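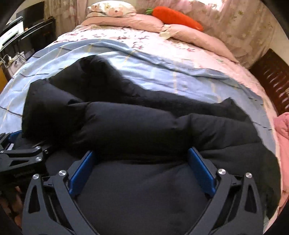
*Black quilted down jacket bunched on the bed.*

# Putting a down jacket away for the summer: which tips hold up

Every spring the same advice goes around about winter jackets, and every spring I try a bit more of it and believe a bit less. I have been keeping notes. Some of the old tips are good. A fair number seem to exist so that somebody can sell you a bag.

Last updated May 20, 2019.

## Fold it on the bed

Fine, no argument here. A puffy jacket wants more room than the top of a dresser gives you, and a bed is the right height for your back. I don't bother making the bed first. A rumpled sheet does no harm to nylon. What does matter is what else is on there: check for hairpins, pens and anything with an open zipper, as the shell on most of these jackets is thin and a snag will leak fluff for years.

Black shells show lint, so if your bedding sheds, put down a smooth cotton sheet. Flannelette is the worst.

## "Always wash before storing"

Mostly true, and I say that grudgingly. Skin oil at the collar and cuffs gets harder to shift the longer it sits, and moths like a dirty collar more than a clean one. But I've read pages telling people to wash the whole jacket three times a season, and I can't see what that does apart from wear it out.

My rule is to look at the collar, the cuffs and the pocket edges in good daylight. If they're grubby, wash the jacket. If only the collar is grubby, do the collar with a damp cloth and a drop of plain soap, then wipe it again with clean water. Read the label either way. If it says no machine, believe it.

For a full wash:

- Do up every zipper and empty the pockets, including the little inside one.
- Front loader, gentle cycle, cool water. A top loader with a centre post can twist the baffles badly.
- Use down wash, or a small amount of mild liquid soap. No fabric softener at all.
- Run a second rinse. I used to skip it and got a jacket that smelled of soap until Christmas.

## Tennis balls in the dryer

I was ready to scoff at this one. They do work, up to a point. Low heat, two or three clean balls, and stop every half hour to pull the clumps apart with your fingers. The stopping is what most pages leave out. Balls on their own will bounce about quite happily beside a wet lump in the armpit and never touch it.

The "dries in forty minutes" claim is nonsense in my dryer. Mine takes most of an afternoon. When you think it's dry, pinch each section between finger and thumb. Dry down feels even and springs back. If you can find a little pea in there, keep going. Then hang it overnight in a warm room before you even think about a closet.

## Vacuum bags

The big one. I bought the Stikano jumbo bags two years ago, the ones with the one-way valve and a photo on the box of a happy shelf. The jacket went in fat and came out looking like a piece of roofing felt. Shaking helped, and a turn in the dryer helped more, but a few sections across the shoulders stayed thin all winter.

Fans of these bags say the loft comes back. Some of it does. For a week in a suitcase I'd still use one. For five or six months on a shelf, no. One of my two bags had also let the air back in by September, so I hadn't saved any space with that one anyway.

## Rolling versus folding

People get very worked up about this. I've done both and can't tell the difference in the fall, provided nothing heavy goes on top. Folding is quicker and stacks better. What I do:

1. Lay it face down and zipped, with the hood pulled out flat.
2. Bring the sleeves across the back, one over the other. They're bulky, so don't fight them into a perfect line.
3. Press down gently from the hem upward and let the air find its own way out.
4. Fold the bottom third up, then the top down over it.
5. Wait a minute. If it has sprung open, press again and fold looser.

Sitting on it is quick, I admit. I've quit doing it.

If it keeps springing apart, tie it with a strip of old T-shirt. Elastic bands leave a dent and go sticky in hot weather.

## What to put it in

A cotton pillowcase. I have tried the Durora breathable storage cube, and it's a decent cube, but it did nothing the pillowcase didn't and the zipper jammed on the second use. A king-size case takes an adult jacket with room to spare. Tuck the open end under and you're done.

Plastic totes are all right in a dry house if the jacket is bone dry going in. In a basement I wouldn't chance it. Dry cleaner's plastic should come off the day you get it home.

Hanging works too, if you have the closet for it. Use a wide hanger, as the wire ones poke up through the shoulders.

## Cedar, lavender and the rest

I have Raju cedar blocks in two drawers. They smell lovely. Have they ever stopped a moth? I have no idea, and I doubt the person who wrote the package does either. Cleaning the closet floor and the corners with the crevice tool is dull but makes more sense to me. If you do use cedar, keep the bare wood off the fabric. Same goes for lavender sachets, which can leave an oily spot.

## Dryer sheets in the pockets

Skip it. Whatever is on a dryer sheet ends up on the shell, and you'll be smelling it at the bus stop in November.

## Small repairs first

Do them now, while the jacket is out. A feather poking through a seam should be pulled back in from the inside side of the fabric, not yanked out, or you make a bigger hole for the next one. For a real tear, I use the Drisdale stick-on patches. The package says permanent. Mine has lasted two winters with one corner lifting, so call it semi-permanent. Round off the corners with scissors before you stick it on and rub it hard with the back of a spoon.

Duct tape holds too, but the glue turns to goo and you'll never get the grey off.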